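Singer Nathalie Desmet turned up without notice at the Zulen supper club in Ballerdale late in the evening, taking a corner booth with four friends and staying until the kitchen closed. Her tour had wrapped in July, and she has kept a low profile since.

The group ordered from the late menu and watched the house band, Ríos, play two sets. Desmet got up for the second one and sang a pair of older songs, including "Zikska" – the B-side she dropped from her concerts years ago. The room holds 70, and every seat was taken.

Comedian Kamol Ongart, who hosts the late show, said he learned she was there when a waiter passed him a note. "I had 4 minutes to rewrite my opening," he said. "I used the old one."

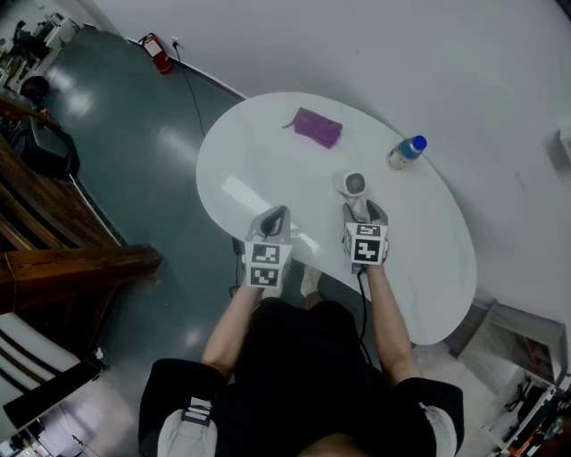 Ongart brings his own show to the Ballerdale Playhouse next month, and 800 tickets went in the first morning. The theater seats 1,639. Desmet would not say whether she plans to join him on stage. Fans hoping to catch her can expect a bag check at the door, and a purple fabric pouch like the one on the white table is small enough to carry in. Doors open at 7 p.m.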